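Handheld Gripper Kits: Budgeting and Planning FAQ
Applies to the Voron two-hand kit and the Cidar single. Prices are list, before shipping from Drositport.

What work are the kits meant for?
Recording household handling tasks with no robot arm on site. Cloth is the most common request and the hardest on equipment, so the planning advice on this page assumes it.

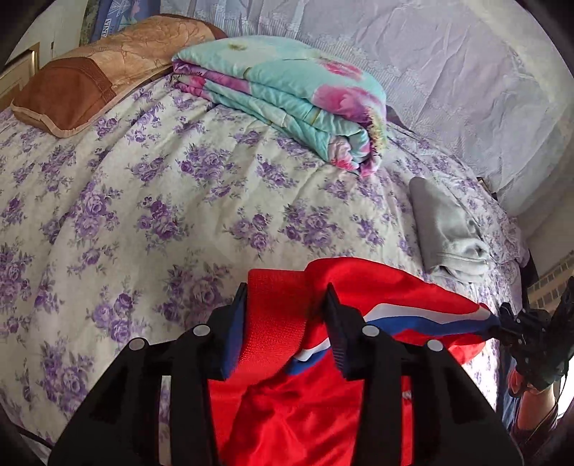
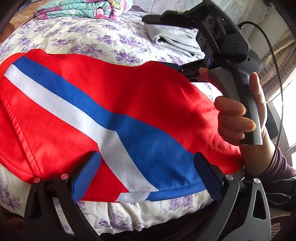
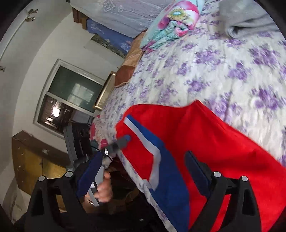
Red fabric with a blue and white stripe, on a bed.

What does a kit cost?
The Cidar single is $496. The Voron two-hand kit is $600 per hand, sold in pairs only. Both prices include the gripper, one camera, a cable and a hard case. Batteries, storage cards and spare finger pads are separate lines on the quote.

Do I need two grippers for cloth?
For picking up and placing small items, no. For folding, spreading or turning a garment, yes. Two Cidar singles can be used together, but their recordings have to be aligned afterward, and that labor should go in the budget. The Voron pair records to a shared clock.

How many kits should a first order include?
One pair per operator, plus one spare pair for every four operators. Sites that share a pair between shifts should order a second set of pads and batteries.

What wears out first?
Finger pads. Knits and fleece leave lint on the rubber and grip falls off before any damage shows. Clean the pads at each battery change and budget for 3 sets per gripper in the first year. Cables are next. Screws and frames are covered under warranty; pads and cables are not.

Does the site need any preparation?
Ordinary rooms are fine. Plan for a clear path on at least one side of the bed or table, an outlet for the charger, and a place to set the grippers down between takes. Strong window light can wash out part of the recording, so check a short test clip before scheduling a full session.

Can the recordings be used with an arm we buy later?
Yes, if the arm carries the same fingers. The Aoun wrist adapter mounts either gripper head on a standard flange. It is quoted separately, and orders placed after March ship with the revised bolt pattern. State the arm model on the purchase request.

Is leasing available?
For the Voron pair only, with a minimum term of 4 months. Pads used during the lease are billed at list price.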